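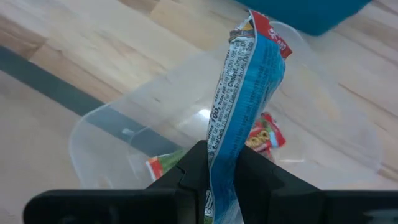

Devska Teaches Robots to Clear Snack Trash by Remote Control

Last updated Jun 25, 2019
2 min read
23 shares | 3 comments

Devska today announced Dromance, a remote teaching kit for robot arms. No code to write. A person steers the arm from a hand controller, the arm records the moves, then trys the job on its own.

First job out of the gate is trash sorting. Crumpled snack wrappers, clear plastic bin, two-finger gripper. Wrappers are tough — they bend, they twist, no two sit the same way. So operators at Rodrigues, the company's test partner, have logged 2000 demos by remote control so far. More on the way.

Dromance works with the Wutance controller, sold seperately. Setup takes one afternoon. Operators can stop a run, back up and show the grip again, and bad takes get tossed before training.

Orders open in December. Price to be announced. Demo visits at the Devska office by request, weekdays only.

Press contact: Devska media desk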